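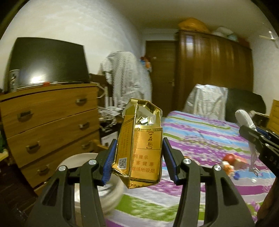

Does Plilden still take stories over 3000 words? I have a ghost novelette finished and the guidelines page looks old.
They do, but only for the November issue. The rest of the year it's a hard cap at 3000 and longer work is returned unread.

marrowfen
Thanks. Has anyone had a reply from them lately? Mine last time took 16 weeks.

tidewrack_au
30 days for me, form rejection. Praraston is quicker if you write weird fantasy, though they pay in contributor copies.

oldkettle
I wouldn't send a novelette to Praraston. They ran one of mine in 2 parts without asking and put the second half behind a different cover. Readers who bought one issue got half a story.

tidewrack_au
That was under the previous editor. The contract now says no splitting.

oldkettle
It said that when I signed too – clause at the bottom, same wording.

brackenhythe
Fagundes reviews both in its short fiction column, and I think it's fairly harsh on Plilden. The last issue had a very good selkie story and the review gave it one line. The haunted tram story got four paragraphs and I couldn't finish it.

marrowfen
I liked the tram story. The ending is rushed but the depot chapters are the best thing they've printed in a while.

brackenhythe
We'll have to disagree. Too much dialect for me.

tidewrack_au
Back to the question – check the Trilell listing before you send. It has the current word limits and whether simultaneous submissions are allowed. Plilden doesn't allow them.

marrowfen
Will do. I'll cut a copy down for the regular issue and hold the long one for November.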